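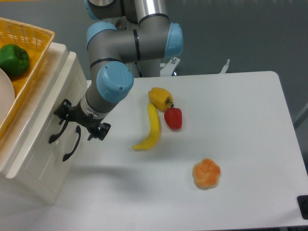 Latrice Szabo

Ticket 734, Kaltcombe play kitchen set
Status: open

Top drawer of the white cabinet sticks at 70 mm of travel. Lower drawer runs freely. Both handles tight.

Emptied the top drawer and pulled it. Left runner is bent at the rear screw. Straightened it, refitted, same fault.

Toy food is out on the table for the parts check: yellow pepper, red pepper, banana, bread roll. Green pepper left in the orange basket on top of the cabinet. No cracks found in any of them.

2020-12-25: ordered 2 runners from Ukel. Leave the top drawer shut until they are fitted.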